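A visit to the returns hall at Caruso, Tekville

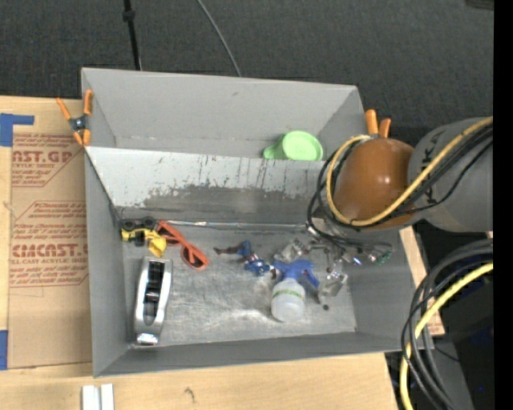

Mixed items in a two-part bin at the arm station, with the gripper over the front compartment.

Caruso handles returned goods for several shops and catalogue firms, and it opened its Tekville building to visitors for an afternoon in July. I went with a group from Drimville, where we do similar work on a smaller scale and have no robots. We were let in at the side door, given shoe covers and a badge, and split into two parties.

The first half hour was the goods-in area, all roller cages and tape guns. Parcels are opened by hand and I was told that will stay that way for a good while. The returns come in every sort of packaging, and people put the wrong thing in the box quite often. The staff at the opening benches check the slip, look at the item and send it on.

The arm station was what most of us had come to see. One arm works over a grey bin with a divider across it, and the bin is held with orange-handled spring clamps, the same sort I have in my shed. In the front part were a toy truck, sunglasses, a tape dispenser, a small action figure and a spray bottle. A green cup was by itself in the back part. The divider is badly scratched and the coating has rubbed off in a big patch. I asked about that and was told the bins get swapped when the edges go, and marks on the face are left alone.

Before the arm came in, two people on each shift did nothing but move loose items from one container to another. There are 11 people on the sorting team now, the same as before, and they rotate. One person minds the station for two hours, then goes back to the benches. Minding it means clearing a stuck item, changing a bin and writing down anything the gripper could not hold. On the morning of our visit the station had logged 258 picks before the break, with 237 needing no help. The rest were finished by hand.

Opinions on the floor were mixed. A woman who had done the old job for years said her shoulder was better and the day went slower. A younger man liked the station but disliked being called over when he was halfway through a parcel. Both said the training had been too short, one morning with a printed guide from Undside, the firm that set the station up. The guide has since been rewritten by the shift team, with their own notes on awkward shapes.

Pay came up, as it does. Minding the station carries no extra rate at present, and staff have asked for one.

Tea was in the canteen upstairs. The coach back to Drimville left at half past four.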